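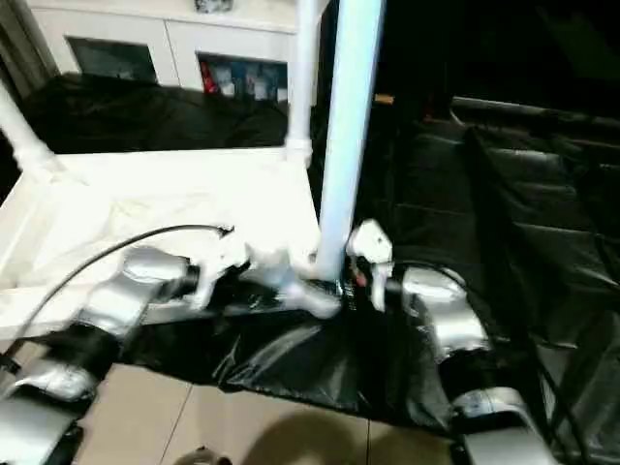
Musyoka Mohamedi
2021-05-03

Building your first base in Clollum is a blast, and you can have one standing before the first night raid! Start a new save, walk east to Nseir and chop until you have 156 logs. Grab 12 clay too -- the riverbank is full of it.

Lay your floor on the flat rock behind the village, then open the build menu and hold the left trigger to snap walls together. I love this bit, it's so quick once your thumbs learn it. Put the door on the side facing the river, set your bed down and sleep in it once to save your spawn point.
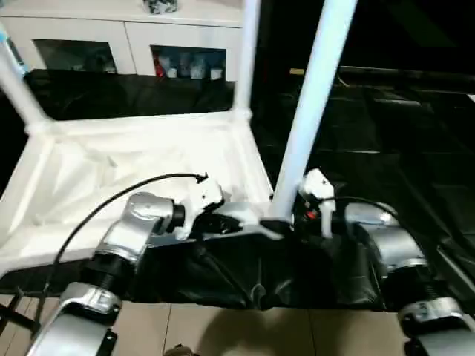
Can I move my bed later without losing my spawn point?
Pick it up, place it in the new spot and sleep in it again before you leave the base. The old point stays active until you do.

Next, go fill that chest!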